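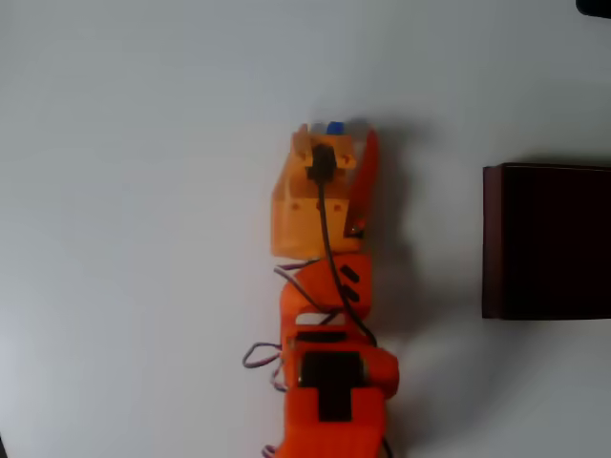 Unit 4: Shrinkage and Warping in Molded and Printed Plastics

4.1 Scope

This unit covers dimensional change in thermoplastic parts between forming and room temperature. Thermosets and rubbers are handled in Unit 6. Students should have read the Reisinger chapter on thermal expansion and have the Storow data tables at hand for the exercises.

4.2 Two sources of shrinkage

Every thermoplastic contracts as it cools. The first source is ordinary thermal contraction, described by the coefficient of linear expansion. For small temperature changes the coefficient is treated as constant:

change in length = coefficient x original length x change in temperature

The second source is crystallization. When the chains of a semicrystalline polymer pack into ordered regions, they take up less volume than they did in the melt. Polypropylene, nylon and acetal all behave this way. Amorphous polymers such as polystyrene and ABS have no crystallization step and shrink less.

PLA is a borderline case. It can crystallize, but does so slowly, and a part cooled quickly stays mostly amorphous. If it is later reheated above the glass transition, it may crystallize in place and change size a second time.

4.3 Why parts warp

Uniform shrinkage changes the size of a part but leaves its shape alone. Warping requires a difference in shrinkage from one region to another. Common causes:

Uneven cooling. A thick section stays hot longer than a thin one joined to it.
Orientation. Chains or glass fibers lined up by flow shrink by different amounts along and across the flow direction.
Layered deposition. Each new layer is laid down hot on a cooler one. As it contracts, it pulls on the layer below, and the corners of the part tend to lift.

The stress that remains after cooling is called residual stress. It may stay locked in for months and be released when the part is drilled or warmed.

4.4 Worked example

A bar 171 mm long cools through 30 degrees C. The coefficient is 0.00007 per degree C.

change in length = 0.00007 x 171 x 30 = 0.359 mm

This is thermal contraction only. Crystallization shrinkage, if any, is added separately - do not fold it into the coefficient.

4.5 Exercises

1. Repeat the example for a bar 2000 mm long. State whether a fixed mounting hole at each end is acceptable.
2. Sketch the expected warp of an L-shaped bracket with one thick leg and one thin leg. Mark the region that cools last.
3. Using the Domero sample sheet, compare shrinkage along and across the flow for the glass-filled grade.

Hand in answers at the Bernercombe lab desk before the Unit 5 lecture. Show units on every line.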